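Lighting a green backdrop in a shared room with big windows
Posted in Photo & Video Help > Backdrops

Gangadharan Bangera
Ok so I need some help with a green screen in a room I can't control much. It's the demo room at work, long, windows at one end, people at their desks all day and I can't ask them to move. We want short clips with the background swapped out. Got a fabric backdrop secondhand (Vosberg, the wide one, no stand).

Problems so far:
wrinkles, lots, it was folded in a bag
one side comes out darker than the other
anything shiny I put in front gets a green tint on the edges
by afternoon the window end is way brighter and my key settings from the morning are useless

Budget is small, I have 124 dollars left for this. Is that lights? A better stand? Or do I just give up and shoot at night. Ceiling lights are on a timer so can't turn those off before 6.

Also does it matter that you can see the rest of the room past the edge of the green? Never sure how big it has to be. Thanks

Vimala Iyer
Steam it. Dont iron, you'll get shiny patches. Hang it first, then steam from the back, then clamps down both sides and pull it tight. Leave overnight if you can.

For the dark side – two cheap soft lights, same model, one each side, pointed at the cloth and not at the thing you're filming. Same height. Check it with your phone in black and white mode, green should be one flat gray all over. If you see a blob move the light back.

Don't spend money on a stand. Rope and clamps work fine.

Ajith Kurup
just shoot at night lol. or buy the software, it fixes everything

Lavanya Rao
Software does not fix everything, I tried. Bad green in, bad edges out.

I set ours up in a shared lab, same mess as yours, window light and people everywhere. Took over 14 tries before I stopped fiddling. Stuff that mattered, in a hurry becuase I'm on break:

1. Distance. Get your subject away from the cloth, six feet if the room lets you. That's most of your green tint right there. If it still tints, turn the subject a little and look again.

2. Size. The green only has to sit behind the part you want to cut out. Past the edge can be cabinets, desks, people, whatever – you draw a rough mask around it and it's gone. Ours stops well short of the room and the part behind is busy. Flat and even beats big every time.

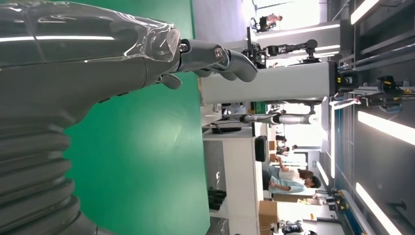

3. Plastic. Clear film is the worst thing to key, it picks up white reflections and every crinkle is a new one. Peel it off before filming if you're allowed. If it has to stay on, pull it snug and move the lights till the white streaks calm down. Gray plastic and dull metal are a lot easier.

4. Window light. Can't beat it so don't mix it. Pick one time of day and shoot everything then. Lock exposure and white balance, both, people forget the second one. We used a Sorkley roller blind on the worst window, 19 dollars, and that did more than the second light.

5. Shoot a few seconds of just the green at the start of each session. Key from that. Redo it if the sun moves.

So for your money I'd say blind first, then two matching lights, keep whats left for clamps.

Gangadharan Bangera
Great, blind it is. Didnt know about locking white balance, that's probably my afternoon problem. Will steam it tonight and post back if the dark side is still there.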